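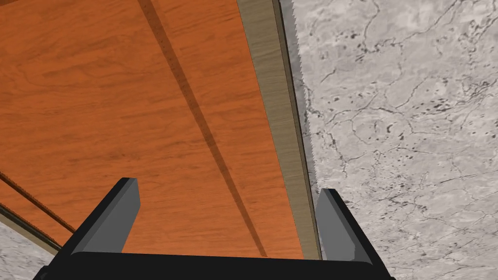
Why do doors stick in summer?

You pull. Nothing. You pull harder and the door pops open with a big THUNK. But in January it swung open just fine! So what happened? Did the door get fatter?

Yep. It did. A tiny bit.

Wood used to be part of a tree, and a tree is full of teeny tubes for moving water up from the roots. Like a giant bunch of drinking straws, all glued together. Cut the tree down, saw it up, dry it out, and the straws are still there. The walls of those straws love water. They will grab it right out of the air.

Wait, water in the air? Sure. You can't see it but it's there. We call it humidity. Sticky summer day = lots of water in the air. Cold winter day with the heat on = hardly any indoors.

So in summer wood soaks some up and swells. In winter it lets it go and shrinks. Over and over, every year. Even a table older than your grandma is still doing it.
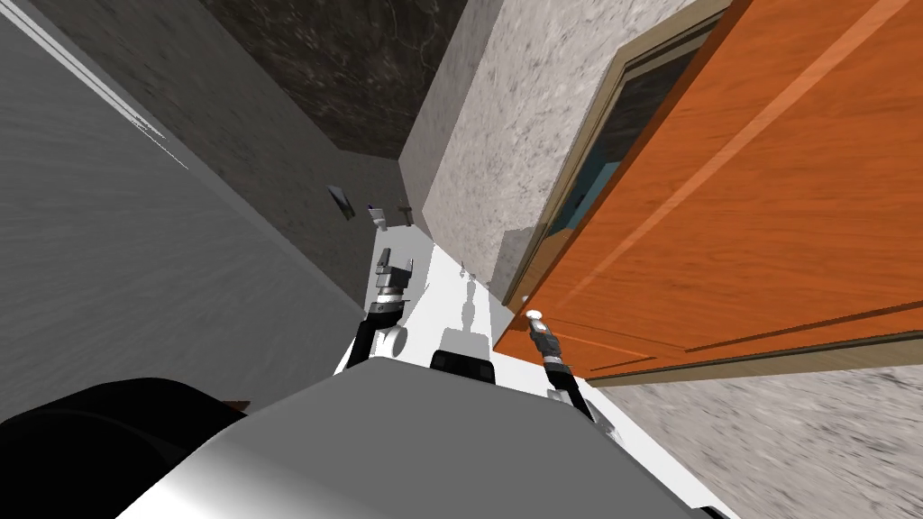

Picture: Harkley Kids Science Page

Now the weird part. Wood gets wider, but it hardly gets any longer. Remember the straws? When thier walls fill up with water they get fatter, not taller. So a wide board can grow sideways enough to jam, and top to bottom you'd never notice.

Try it! Put a dry kitchen sponge (the flat, hard kind) on a plate. Trace around it. Drip water on. Trace again. A sponge isn't wood and it puffs up way more, but you get the idea.

People who build things out of wood have known about this for hundreds of years. One old trick is to make a door out of a frame with a panel sitting in a groove. No glue on the panel. It has a little room to slide, so it can swell up and shrink back and the frame stays about the same size. Pretty smart. Glue it tight and someday, crack!

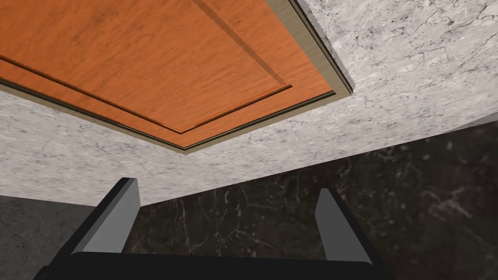
Rokeya Mollah wrote in to say her bedroom door in Lullwood sticks every July and her dad wants to sand it down. Should he wait?

Good question Rokeya. Waiting is not a bad idea! If he sands off a lot in July, there could be a big gap by winter. A little bit is usually OK. Some people rub a candle on the spot that sticks, so it slides easier.
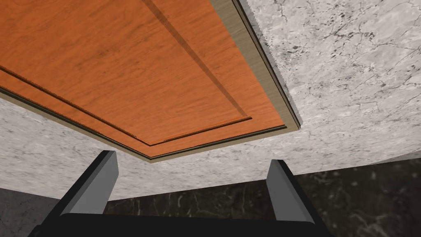

What about paint? Paint and varnish slow the water down. They don't stop it. Sometimes the top and bottom edges of a door never got painted, and the water sneaks in there. Ask a grown up to check yours.

And plywood? That's thin sheets of wood glued in a stack, with the grain going crossways each time. One sheet wants to swell this way, the next one holds it back. So it moves alot less.

Other stuff that changes size: guitars, wood floors, drums, even your hair on a muggy day. Go find a drawer that sticks and write down the month. Then check it again in Febuary.

43 comments
200 shares

More from this page
Why does bread go hard but crackers go soft?
What makes floors creak at night?
How do trees drink?
Can you tell how old a log is?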